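Equipment Planning Lead (contract, part-time)
Nikolaidis, kitchen services group
Starts in September. Reports to Evangelia Nikolaidis.

We run staff kitchens and coffee counters for office buildings. Over the past two years we have sat through more sales presentations on kitchen automation than we care to remember, and we have bought nothing. We may still buy nothing. Before we decide, we want someone on our side of the table who can read a quote, find what was left out of it, and write down what the equipment would cost us to own.

We are hiring one person to do that. The contract runs 7 months at 20 hours a week. If your instinct is that every counter needs a robot, please apply somewhere else. The same goes if you have already made up your mind that none of them do.

What we have so far

Two suppliers, Sorneck and Jiltora, have put in proposals for a single arm serving a coffee counter. Both leaned heavily on simulation. Gerasimos Kourkoulas in our operations office has been running our own simulated kitchen alongside theirs, with a white arm working at a coffee machine, so that we at least get to pick the tasks.

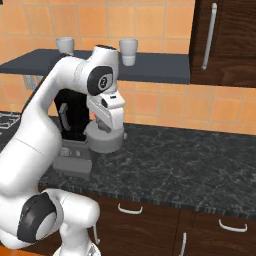
Does a good result in simulation mean we can put a price on the real installation?
It gives you a price for the arm and very little else. Electrical work, guarding, cleaning, spare parts, insurance and the hours somebody spends standing next to it all have to be priced separately, and those are the lines we expect you to chase.

The work

You will build a five-year cost sheet for each proposal, using the same headings for both. Sorneck quotes service by the visit and Jiltora folds it into a monthly fee of $1,479. At the moment we can't compare the two, and we suspect that suits them both fine.

You will go out to our counters and time what people do there now. Fotini Tzavaras schedules the counter staff and will get you in. Most sites open at 6:30 a.m. and the useful hour is the first one. Expect blunt opinions from the people making the coffee. Write those down too.

You will draft the acceptance tests. Last year we were shown a success rate with no word on what counted as a success, how many tries were thrown out, or who reset the counter between tries. Any test we sign has to spell that out in terms a site manager can check.

You will also tell us what happens if we stop. We want exit costs, notice periods, who owns the recordings and who pays to put the counter back the way it was.
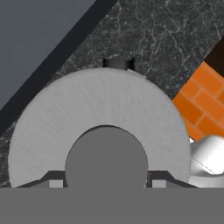 Accessories are where our first budget fell apart. The base quote covered one gripper and one camera position, and everything past that showed up as an option, priced on request. We asked what a close view of the fingers would add and were told $490 per mount, without the cable. Maybe that is fair. But in a close view like this, with a pale gray ring filling the middle and a dark finger on either side, you give up most of the counter to get the detail, so a second viewpoint is bound to be on the next quote. We want you to find that kind of thing before the order goes in. Ask what each item can't do without the next item on the list.

What we're looking for

Experience buying or budgeting for equipment that has to be installed, cleaned and repaired. Commercial kitchens, laundries, packaging lines and hospital supply would all be fine. You don't have to program anything. You do have to be able to ask an engineer the same question three times without getting embarrassed.

Good spreadsheet habits. Lefteris Galanis in accounting will go through your formulas, and he sends things back.

Plain writing. Your final report goes to people who will read two pages of it.

No current ties to Sorneck, Jiltora or Besance, the distributor that handles parts for both. If you had any in the past, tell us up front and we'll talk about it.

Pay and hours

Hourly, paid every two weeks, with the rate settled at the first interview. Travel between sites is paid time. There is no bonus attached to a purchase going ahead, and we won't agree to one.

To apply

Send a resume and one page on a piece of equipment you bought, or talked somebody out of buying, with the figures as you expected them and as they came out. Projects that went badly are welcome. Leave off the cover letter.

Applications go to Vangelis Xenos at the main office, by mail or in person at the front desk before 4 p.m. He will confirm that yours arrived. Interviews take place at one of our counters, last an hour, and include a supplier quote for you to mark up in pen.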